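Tindville Home & Pantry Board > Storage and Packing

Thread: Reusing clear bags for the crinkly filler, yes or no?

greslow_attic
Posted December 15, 2022
I've been clearing the packing corner in our spare room and I'm stuck on the clear plastic bags. Every order we've had since September came with some kind of soft filler, and I've been stuffing it into whatever thin bags were lying around. Now there's a shelf of them and they slide off each other every time I reach for tape.

Do you keep filler bagged, or does it go in a box loose? I ship maybe two parcels a week, mostly mugs and small lamps, so I do use the stuff. My work table is white and wipes clean, which helps, but half of it is bags at this point.

I tried pressing the air out and knotting the tops. They puff right back up by morning.

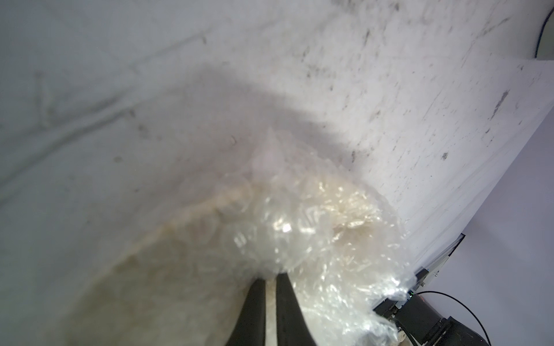
The other thing is the thin bags tear. Once one goes ragged along the bottom it sheds bits of filler on the floor, and I end up putting that bag inside another bag. I'm trying not to buy anything new for this if I can help it, but I'm open to it if the answer is a proper bin.

tapegun80
Box. Always a box. Cut the flaps off, stand it under the table, throw the filler in loose. You grab a handful when you need it and you never untie anything. I did bags for years and it was a waste of time.

mlk_pantry
Disagree. Loose filler in an open box collects dust and pet hair, and then you're mailing that to people. Keep it bagged, but use thicker bags and don't knot them. Fold the top over twice and clip it. A clothespin works fine.

tapegun80
Put a lid on the box then.

mlk_pantry
Then you're taking the lid off every time, same as a clip.

hader_lane
It depends on what the filler is. Shredded paper crushes down and stays crushed, so if you bag it tight it's not much use as padding later. Foam or batting springs back. I'd sort it by type first and decide after that. What do you have?

greslow_attic
Mostly the pale crinkled kind, plus some bigger soft pieces that came around a lamp base. I've had them all mixed up together. Didn't think about the paper going flat.

hader_lane
Keep the big soft pieces out of the bags, then. Stack them flat on the shelf and set the light bags on top. They're what makes the pile slide when they're mixed in.

Ishida_22
We have the lidded bin from the Greslow hardware store, the 136 quart one. It holds almost everything that comes into this house and it rolls. It's big, though. Measure under your table before you go. I didn't, and ours lives in the hallway.

tapegun80
136 quarts for two parcels a week? She'd have filler until she retires. Keep one box full and recycle the rest.

greslow_attic
He, but yes, fair point. I probably have more than I'll use by summer.

mlk_pantry
Our drop-off won't take the thin film bags in the regular recycling, so check yours before you load up the car. The paper is fine as long as there's no tape stuck in it.

greslow_attic
OK. Plan for the weekend is sort by type, flat pieces on the shelf, one box under the table for the crinkly stuff with an old pillowcase over the top for dust. The torn bags are going out. If the pillowcase is a pain I'll try the clothespins.

mlk_pantry
Pillowcase is a decent idea. Wash it first.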